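Barwood opens its packing room to small makers

2 min read

I'm Filippos Tzavaras, and I've packed more boxes than I'd care to admit, so I'm really happy to share this one: Barwood is opening its packing room to small makers who need a decent table and a few hours to get their orders out the door! We've put green cloths on the tables and clamped them down, so you won't be chasing the fabric every time you slide something across it.

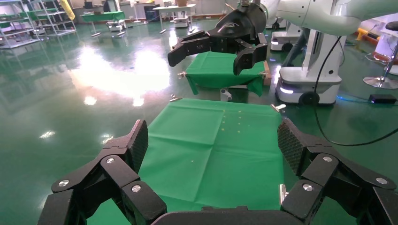 Page last updated: September 23, 2018

We tried the idea out in January with two shops, Jistoseck and Đinh, and between them they sent out 500 parcels. They loved having the space (and the company, I think). So we're doing it properly now, with room for 112 makers on the list.
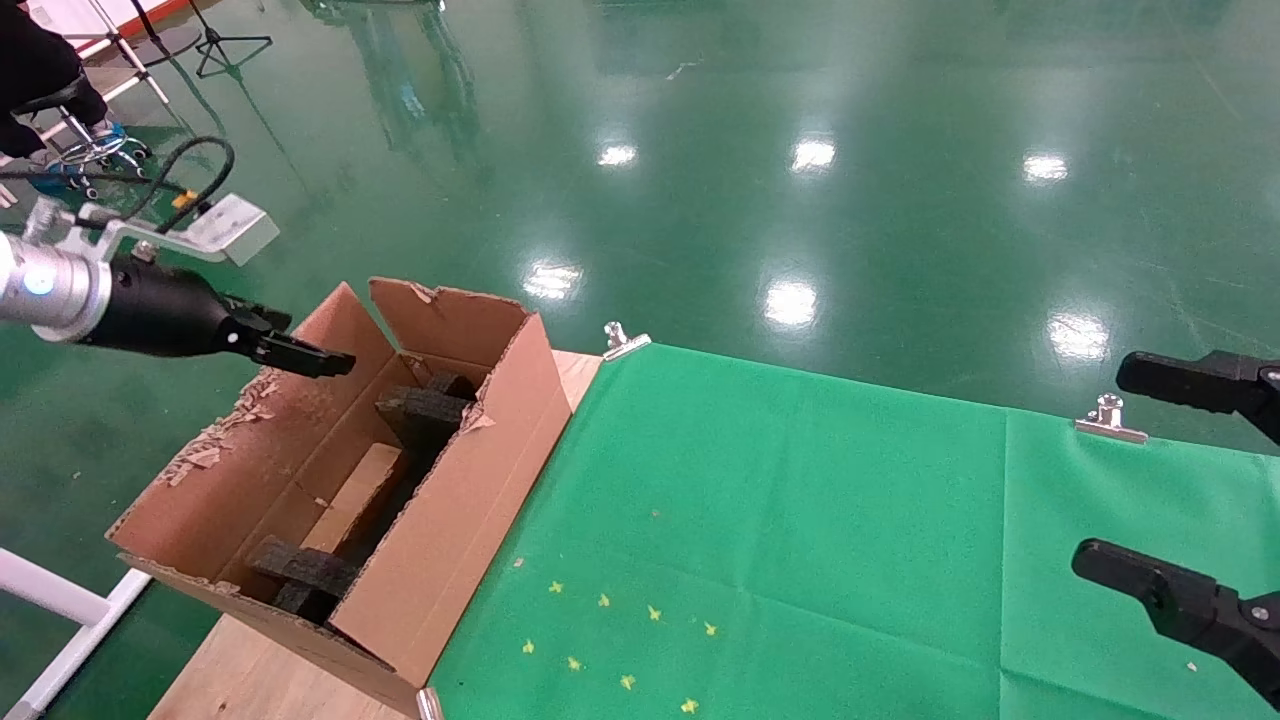 Old boxes are welcome — I'm a big believer in using cardboard again, along with whatever foam you've saved at home. Vostex is chipping in $2,000 toward tape and fresh cartons for anyone who runs short. Bring your own labels, please!

To put your name down, stop by the Barwood front desk and ask for me.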